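3.2 Small objects and the floor surface 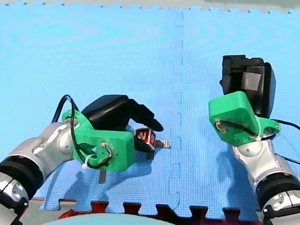 The choice of surface matters more for small items than for large ones. Our early sorting sessions at Brivcombe were done on a bare tabletop, and light pieces slid or rolled when they were set down. Interlocking foam mat gave enough friction to keep most of them where they were placed, and we used it for the rest of the study.

Figure 4. Blue interlocking foam mat with a small red lettered cube held above it.

The mat has one drawback. Seams between tiles can catch thin parts such as plug ends and cable tips, and a piece that comes to rest across a seam often sits at a slight angle. We therefore recorded for each placement whether the item touched a seam. Of the 59 placements in the October set, 20 did. Items on a seam were more likely to be picked up a second time and turned before being put in their tray – this was most noticeable for objects with one heavy end.

Lettered cubes were included as a reference item. They are easy to grasp from any side, and the printed face gives a simple record of orientation. Cubes rarely needed a second pickup, on or off a seam. Connectors and short cables were harder, and 6 of them were left out of the analysis after coming to rest partly under another item.

Color also played a part. Dark pieces were harder to find on the MacRitchie gray mat we tried first than on blue. We did not test other colors, and the result may depend on the room lighting. Tray layout is covered in Section 3.3.

Contact: Eilidh Jardine, Drandura Household Objects Group | Back to top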